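Plostlow is a small set of plain-text recipes typed up from the card box of Frøydis Hellström. It holds 38 recipes, mostly breads and soups, one file each.

Last checked against the cards: 14 December 2023

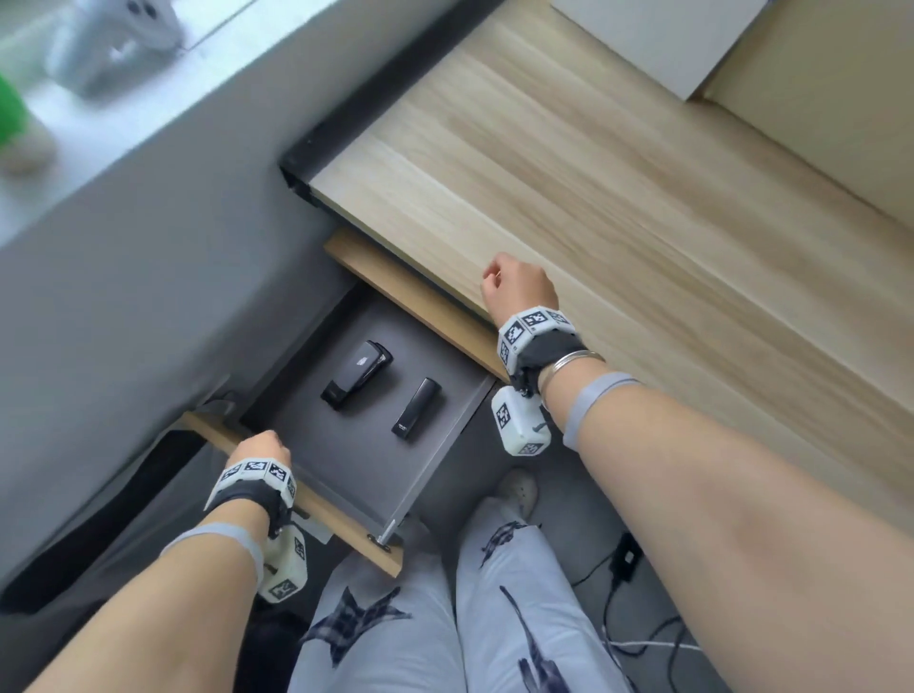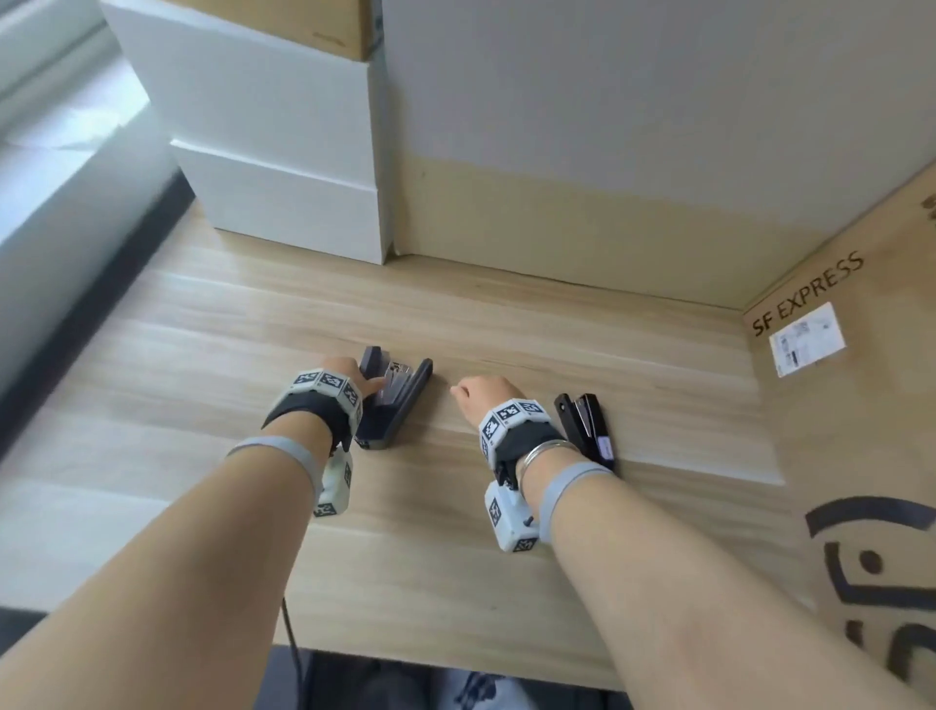 **Can I convert the cups to grams?**
Use the table in `units.md`. It was made with the Tveit flour Frøydis baked with, so other flours may come out a little heavy.

## Files

- `bread/`: loaves, rolls, flatbread
- `soup/`: includes 4 fish soups that differ only in the stock
- `units.md`: cups, spoons and grams

## Known gaps

- 3 cards have no oven temperature. Those lines say `unknown`.
- The rye loaf calls for "the blue pan". Size not recorded.
- Gunnel Åberg's notes on the barley soup are still to be typed.

## Changes

Send fixes to Holger Engebretsen with the recipe name and the line. Please keep the original spelling on the cards.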